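Sunday, April 15, 2018

In at the lab again, wrist cam finally on. Swapped the Daveo gripper for the Vuderska one before lunch. 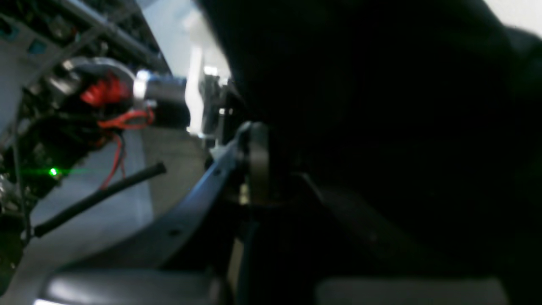
Ran 47 picks with each, same bin, same speed. Vuderska drops less but blocks way too much of the view – half the picture is just black. Noreen says move the camera out to the side. Bảo Lò wants a different lens. I want a shorter bracket and a nap.

Daveo closes faster, slips on the small bottles. Controller lost teh connection 2 times, both on the Daveo, could be the cable. Green light on the whole time so no help there.

Still haven't tried the Rizvi fingers. They've been in the drawer since November, $470 and never opened.

Tomorrow – zip tie the red wires, redo the hand-eye calibraton, call Mistance about the bracket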